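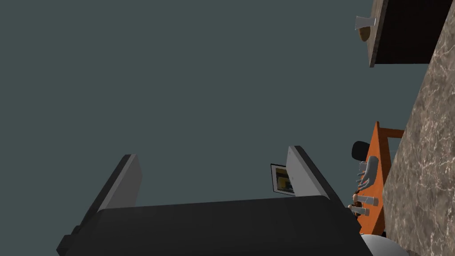 Does the new Gasser disc of Claltent have a longer cut of the film than the old Stevlow DVD?

It's the same cut on both; the Stevlow DVD runs shorter only because it was a PAL transfer and plays four percent fast.

(Answer moved to the top from further down the thread. Discussion is still open.)

Home Video and Restorations > Claltent, Gasser edition

marquee_moth
I've had the Stevlow DVD for years and finally picked up the new one from Gasser. The case says 80 minutes. The old case says 77. I watched the new disc last night trying to spot the extra material and couldn't find any, but it's been a while since I sat through the old one. Has anyone compared them properly? I'd like to know before I give the DVD to my sister.

reel_change
It's PAL speed-up. The Stevlow was mastered at 25 frames a second and the Gasser is at 24. An 80 minute film comes out a bit under 77 at 25. There's no extra footage.

marquee_moth
Thanks. I did think the voices sounded lower on the new one, especially the ferry pilot. I put it down to my speakers.

reel_change
No, that's it as well. Stevlow never corrected the pitch. Everyone on that disc sounds like they have somewhere to be.

oldprairiehouse
I don't agree that it's the same cut. There's a shot after the dance, before she walks down to the boathouse, where the camera stays on the empty hall and somebody turns the lights off. I have no memory of that on the Stevlow. I watched that DVD a lot. I wrote my honours paper from it.

reel_change
It's there on mine. It's dark, and the DVD is so murky that you mostly hear the switch.

oldprairiehouse
Which pressing do you have? Mine is the one with the green spine.

reel_change
Blue spine. As far as I know the green one was the rental pressing and the discs are identical, but I've never had the two side by side.

kettlevalley
I've got both spines, don't ask. I'll check tonight.

tinhorn
While we wait, can we talk about the colour? The new transfer is far too warm. The kitchen scenes are practically orange. I saw a print of this at a rep house in the eighties and it was a cold looking film. The whole point of the kitchen is that no one is comfortable in it.

saltbox_harry
I like the new colour. The old disc was grey from one end to the other and I always assumed that was wear on whatever they transferred it from. A print in the eighties could have been in any condition, and prints from that period generally fade to pink, so I wouldn't lean on it too much.

tinhorn
It wasn't pink. It was cold. I'm aware of what faded stock looks like.

saltbox_harry
Fair enough. I'm only saying it's one print and one memory of it. The booklet says the grade was matched to a reference print held by the production company.

tinhorn
The booklets always say that. They said it about Hekness too, and Hekness came out teal, then they had to put out a replacement disc.

reel_change
Hekness was a different lab and the replacement was for an audio fault, dropouts in the last reel. The colour didn't change between the two. I sent mine in and compared them.

tinhorn
Then they should have changed the colour while they were at it.

kettlevalley
Okay, checked. Green spine and blue spine have the same running time to the second, and the shot of the empty hall is on both. It's very dark on both, you can make out one window and that's all. On the Gasser you can see the chairs stacked along the wall and the streamers. If you weren't looking for it on the DVD you'd think it was a slow fade.

oldprairiehouse
Well, I stand corrected on that. I still think the boathouse scene starts earlier on the new one.

kettlevalley
I ran that too. Same first frame, her hand on the door. The Gasser gives you a bit more picture on the left so you see the oar before she picks it up. Could that be what you noticed?

oldprairiehouse
That might be it. The oar used to come out of nowhere.

nfb_leftovers
There is a longer version, or there was. The trade listing for the first release gives the length as 2,190 metres, which works out to 80 minutes on 35 mm, so that's the version everybody has. But the festival program from the summer before lists it at 91. Something came out between the festival and the release.

marquee_moth
Do we know what?

nfb_leftovers
Not for certain. The published screenplay has a subplot with the brother coming home from the mill, and he's in the finished film for only one scene, at the table, with no lines. My guess is most of the missing time is his. The screenplay prints a still of him on the wharf, on page 70, that matches nothing in the release version.

saltbox_harry
Stills get taken between setups all the time. It doesn't prove the scene was shot.

nfb_leftovers
Agreed, it doesn't. But he has fourth billing and no dialogue. Somebody cut something.

reel_change
Festival programs get running times wrong constantly. They're often typed up from whatever the producer guessed on the entry form, months before the picture is locked. I wouldn't assume a 91 minute version was ever shown to anyone.

nfb_leftovers
One of the newspaper reviews from the festival mentions "the brother's long silence on the wharf" — that's a reviewer describing something they sat and watched. I have a photocopy. I'll scan it if there's interest.

marquee_moth
There's interest.

reel_change
I'd like to see it too. I'll give you that one if the clipping says what you say it does.

tinhorn
If Gasser knew about a longer version and didn't mention it in the booklet, that's poor.

saltbox_harry
The essay does mention it, near the end. One sentence saying the festival version is believed lost. No source given, which is annoying.

oldprairiehouse
Does the commentary say anything? I haven't had time for disc 2 yet.

kettlevalley
Commentary is on the first disc with the film. Disc 2 is the interview with the editor, the trailer and a short about the location. The editor talks about the dance sequence for most of it and gets asked once about the brother. The reply is that the actor was very good and it was a shame, then they move along to the music. The interviewer really should have followed up on that.

nfb_leftovers
I hadn't seen that, I only have the film on the old DVD. "It was a shame" is more than I've had to go on in years. I may have to buy the new one after all.

reel_change
It's worth it for the picture alone. Grain looks natural, no sharpening that I could see. The sound is mono as it should be. My only complaint is the subtitles, which leave out the radio in the background of the store scene, and you need that to know the ferry's been cancelled.

marquee_moth
I missed the bit about the ferry completely. I always thought she just decided to stay.

oldprairiehouse
She does decide to stay. The radio says the evening sailing is cancelled, but there's one in the morning and she isn't on it.

tinhorn
I never read it that way. She's on the morning boat. You see the coat.

oldprairiehouse
You see a coat.

kettlevalley
I'm going to suggest a separate thread for the ending, we have had this one before and it ran for pages. For the record on the original post: same cut, green or blue spine makes no difference, keep the Stevlow only if you want the trailer with the old narration. That one isn't on the Gasser.

marquee_moth
Didn't know that about the trailer. Sister can wait for her DVD until I've copied it down.

nfb_leftovers
Scanner at work is free after four. I'll put the review in the clippings section and link it from this thread.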